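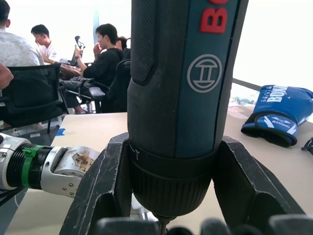 What did the open day have to show?
That the tool-handling cell can be run in front of visitors for a full session by the two people who will operate it, with the tools listed in the work plan and with every trial logged.

Progress report to the Mtshali Fund, August 2022
Project: Clirkarar, work package 3
Prepared by: Irena Górecki

1. Status
The open day was held at the Udcombe site as planned. It closes task 3.2. Task 3.3 (bit alignment) is open and is reported in section 4.

2. Demonstration
The cell ran one routine throughout: grip a handheld cordless screwdriver, bring it upright with the bit pointing down, hold, and release. The driver was not powered during the public session. Kristýna Havlíček operated the cell in the morning and I took over after lunch. Visitors could ask for a run at any time, which made the spacing between trials uneven – this should be kept in mind when the log is compared with the bench data from spring.

We logged 211 trials. A trial was accepted if the tool stayed within the angle limit for the full hold time. By that measure 88 percent of the morning trials were accepted and 81 percent of the afternoon trials. We have not established the cause of the difference. The operator changed at midday and so did the finger calibration, and the log does not separate the two.

3. Visitors
Seventeen people signed in, most of them from small assembly firms in the region. Banby sent their line supervisor and a maintenance engineer. Their questions concerned changeover time between tools and the price of replacement fingers. We gave a figure for the first and promised a written answer on the second. Banby has also asked for a repeat session using their own fasteners.

4. Open points
Bit alignment is still checked by eye. The fixture drawing is finished but the part has not been ordered, pending your approval of the revised budget line.
The wrist camera loses detail when the tool is held against a bright window. Blinds have been requested from the building office.
Grip force is set by hand for each tool. Kristýna is moving these values into the configuration file.

5. Next period
Order and fit the alignment fixture. Repeat the routine with one operator and one calibration, same number of trials. Run the Banby session in October – date to be confirmed by their side. Spending to date is within the approved total, and the itemized statement is attached as Annex B.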